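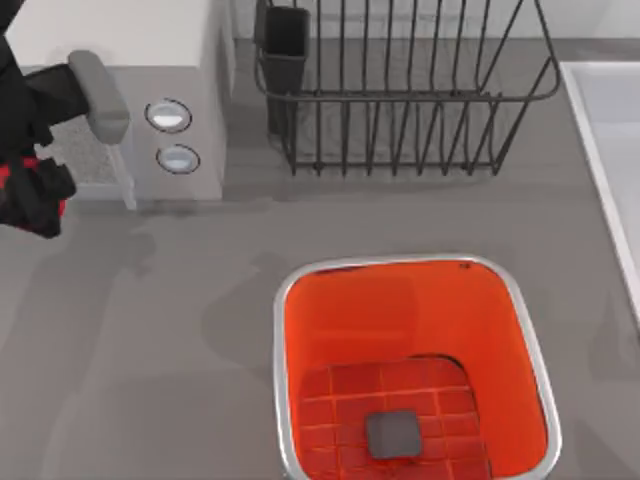

Givville Shared Kitchen - Frequently Asked Questions

Updated 05/03/2025. Please read before you email, most of it is in here.

How do I book?
Online form or at the front desk in Arley Street. Not by text, we lose them.

What's the shortest booking?
2 hours. That includes your cleaning up. If you need 90 minutes you still pay for 2 hours, sorry.

How far ahead can I book?
4 weeks. Regulars can hold the same slot through to the end of March, after that it's a new form.

Is there a bond?
Yes, $100. Comes back to your account within 5 working days if the kitchen's left how you found it. Bank details have to match the name on the booking.

What would I lose the bond for?
Grease down the sink. Keys not returned. Going over time into somebody else's slot. We'll ring you first, always.

Can I cook food to sell?
Yes but you need your own food business registration, and we need a copy before the first session. Noelia Lozano looks after these, leave it at the desk in an envelope with her name on. Photos of the certificate are fine if we can read the number.

Do I need insurance?
For selling, yes. For a birthday or family do, no.

What's supplied?
Stove, oven, fridge space, small benchtop appliances, pots, trays, chopping boards. Tea towels are NOT supplied any more. Bring knives if you're fussy about knives.

Can I bring my own appliances?
Yes if they're tested and tagged. Nothing that needs three-phase power. Don't run two heating things off the same power point, it trips the lot and the switchboard is locked after 5.

Can I leave ingredients overnight?
One shelf per booking, named and dated. Anything without a name gets binned. Freezer is full untill further notice.

Are kids allowed?
In the hall, yes. In the kitchen only with an adult right there, and closed shoes. Same shoe rule for adults.

Where do I park?
Behind the building, come in off Kuipers Lane. Loading bay is for unloading, then move please. Prallton bus stops out front.

What about allergies?
It's a shared kitchen so we can't promise nut free or gluten free. Wipe down before as well as after. Purple boards are kept for allergy cooking, put them back on there own rack.

How do I cancel?
Email. More than 4 days out, full refund. Less than that, half. No show, nothing back.

Something's broken, who do I tell?
Write it in the red book by the door and email Adoración Llorente. Both please. If it's gas or water ring the number on the wall straight away, doesn't matter what time.

Do you do cooking classes?
Not at the moment. There's a sheet at the desk if you want to go on the list.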